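Chapter 6
Containers, Labels and What They Tell Us
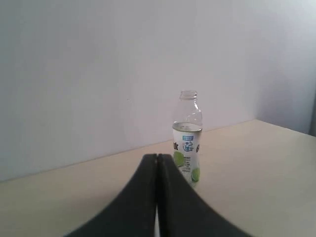
6.1 Before you start

A drink bottle on a table. Clear plastic, a label, no cap. You've handled thousands of them and probably never looked properly at one. This chapter is about looking properly.

Grab a bottle from home, any brand, rinsed. Caps off, kept in a seperate tub - we come back to those in 6.4. If you can't bring one, share. Pale table or a sheet of white paper underneath, please, it makes the curves of the plastic much easier to draw.

Start at the neck. The thread is the raised spiral that the cap winds onto. Many necks have a ring lower down as well. Then the shoulders, where the neck widens out to the full body. The shoulder does a lot of work: it guides the liquid when you pour, and it spreads the load when bottles are stacked. More on load in Chapter 7.

Words you'll need: neck, thread, shoulder, body, base, label panel. Write them down now, with a sketch. Pencil not pen.

6.2 The Nernard survey

In August, Negin Zarei's class at Nernard spent 2 weeks sorting the school's drink containers. All of them. Total at the end: 656. Of those, 175 came in with the cap missing, and the class argued for most of a lesson over whether to weigh them with the rest or on their own. They weighed them on their own. We'll use their figures all the way through, so keep this page marked.

Rocío Quezada, who wrote up the results, grouped everything by colour first and by size second. Jaime Guerreiro wanted it the other way round. Both tables are at the back of the chapter - have a look at each before you decide which is easier to read.

6.3 Drawing a clear object

Harder than it sounds. You see the wall through it. Draw the outline lightly, then only the highlights and the darker greys along the curves. Leave the rest of the paper alone. Don't shade the whole bottle grey, everyone does the first time.

Do the label last. It hides whatever is behind it, so it it gives you one solid area to judge the other tones against.

Try it

1. Sketch your bottle from the side, life size.
2. Name each part using the words in 6.1.
3. Turn it a quarter and sketch again. What moved? What stayed the same?
4. Swap with a partner and check their labels against yours.

Keep both sketches for 6.5.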